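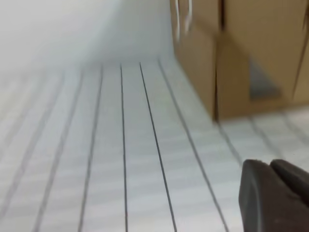 Page last changed: 8 August 2018

Workshop tips: getting good examples out of a table, a box and an arm

I teach an arm to put things into cardboard boxes and take them out again. That's most of my week. I steer it by hand, the computer saves what the cameras and the joints were up to, and later on the learning side tries to make sense of the pile. People keep writing to ask how I set up the bench, so I'm putting my notes in one place and I'll keep adding to them.

Start with the tabletop. I like mine white with dark lines on it. The lines run away from you toward the wall, and when you're looking through the wrist camera they're a huge help, because a bare white top gives you nothing to judge distance by. I used to come in way too high or bump the surface. Now I pick a line and follow it in. If you're drawing your own, keep them thin! My first set was so fat that small parts got lost against them.

Wipe the top before every session, and I mean with a barely damp cloth and then a dry one. Dish soap leaves a film that shines under the lamp. Eusebio Taipe swears by plain white vinegar in water and I've come around to it, although the shop smells like salad until lunch.

Boxes! Plain brown ones are what I use for nearly everything. They're cheap, they don't glare, and when a finger pokes one you haven't lost anything. A few things I've picked up:

Save the box from the day's first session and use that same one until you've finished the batch. Then swap it for a beat-up one on purpose. A system that has only ever met crisp new cardboard gets very confused by a soft corner.

Decide what the flaps are doing and write it down. Flaps up, flaps folded out, one of each, whatever you like, but write it down. I lost a whole afternoon in December to a batch where the flaps had been three different ways and my notes just said "box."

Put something heavy in the bottom if the box slides around. I use a bag of rice inside a zip bag. (Not loose rice. Ask me how I know.)

Move the box between runs. Not a lot, a hand's width is fine, and turn it a little too. It's so tempting to leave it in the spot where everything goes smoothly, and then you end up with 60 runs of the same motion and an arm that's lost the minute somebody nudges the table.

Now the fingers. Mine are dark with rounded tips, and I wouldn't go back to pointy ones for cardboard. Clean them with the same damp cloth, because cardboard dust builds up on the tips and the grip gets slippery – slowly, so you blame your own driving for days before you think to check. I do it at the start and again after lunch.

Before you save anything, look through the wrist camera with the fingers where they'd be at the start of a run. You want to see a bit of fingertip, some open table and at least part of the box. Mine has the tips down in the lower right corner and the box up above them, and that suits me fine. Take a snapshot when you've got it how you like it, print it, and tape it up by the keyboard. Next morning you can match it by eye in a minute or two.

Blurry edges don't bother me much, by the way. I fussed over the focus for weeks. Get the middle of the table sharp and leave it.

Cords and strips are the sneaky ones. Anything thin and pale hanging into the view will be in every single run you save, and if it sways it'll be somewhere new each time. Either fix it in place for the whole batch or get it out of there before you start. Painter's tape comes off cardboard without tearing it, most of the time.

On driving: go slower than you want to, but don't stop. Long pauses are the worst thing in my older batches. I'd be thinking about where to go next and the arm would just hang there, and sure enough, the trained version learned to hang there too. Ruth Inga hums while she drives and her runs are the smoothest in the shop. I can't carry a tune, so I count under my breath.

Keep your flubs if you recovered from them. A missed grab followed by a good one is worth having. Throw out the ones where you knocked the box over and quit. I have 765 keepers in the current folder and I'd guess plenty of them have a wobble somewhere in the middle.

Name the folders by date, box and driver, in that order. Back them up before you go home – the Gorholm drive on the shelf is for that and nothing else.

Still to write up: lamps, and what to do about shiny packing tape.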